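Progress report to the Jirkgate Home Fund
Project: Virkik family rooms, bedding and cups
11/12/20

Hi all,

I promised you a proper update once the first grant had been spent, so here goes! It's a bit longer than the last one, and I've tried to put the money near the top this time because I know some of you only read that far.

You gave us 1,518 to get the family rooms at Virkik ready for the cold months. I have 369 left. Most of the rest went on bedding, which cost more than I'd budgeted (quilts are pricey, and the cheap ones come out of the wash like cardboard – we tried two and sent them back). The cups and bottles hardly made a dent. Receipts are in the shared folder, and Ziad Zein has already been through them and asked me his usual stern questions about postage.

So where are we? Of the 15 rooms, all but 3 now have a full set of bedding. A full set means a bedspread, a quilt and a couple of blankets, folded and ready on the bed when a family arrives. The last few rooms are waiting on the blankets from Ever, who pushed the delivery back again. I've called them twice this week and they were very nice about it, but nice doesn't keep anybody warm, so if they slip again I'll cancel and buy locally.

I went for prints wherever I could. You may remember we argued about this in the spring and some of you wanted plain white everything, easy to match and easy to bleach. I do see the point! But most of the people sleeping in these rooms are under ten, and cartoons go over so much better than hotel white. One mom told me her son picked his bed by the face on the cover and wouldn't hear of swapping.

The other half of the job is the cups. Every family gets a mix of cups and a bottle, and we've been laying the pieces out on the beds to sort them before they go into the room kits. It's a slow job but a pleasant one, and a soft surface means fewer chips and a lot less clatter when the baby next door is napping.
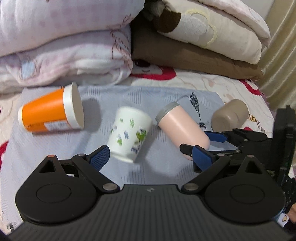

Cups and a pink bottle on the blue cloth, with the folded quilt and blankets behind.

I started out trying to buy matching sets and gave up pretty fast. With different colors and patterns each kid can tell which cup is theirs, and we've had far fewer squabbles at the sink. The clover-looking one is everybody's favorite and I wish I'd ordered more. The paper cups are for the first night only, before the kits are unpacked, and I'd like to cut down on those next year if we can.

Now for what hasn't gone well. Laundry is the big one. Two families leaving on the same morning means a mountain of bedding and one machine, and the drying takes all day. I had a quote from Kong for a second dryer and it's more than we have left, so I'm asking you to think about it for the next round. Storage is tight too – the hall closet is full, and spare blankets are living on top of my filing cabinet, where they slide off every time I open a drawer.

Between now and February I plan to finish the last rooms, put together a spare kit for each floor, and write up a one-page sheet on how we fold and stack things so it doesn't all depend on me being in the building. What's left of the grant should cover the kits and a few replacement cups. I'd also like to buy bottle brushes, which I forgot completely the first time around.

If you'd like to come by and see the rooms, please do! Mornings are best, before the laundry starts. Call the front desk and they'll find me.

Thanks again for all of it. I'll send the dryer quote separately so you can look it over before you meet.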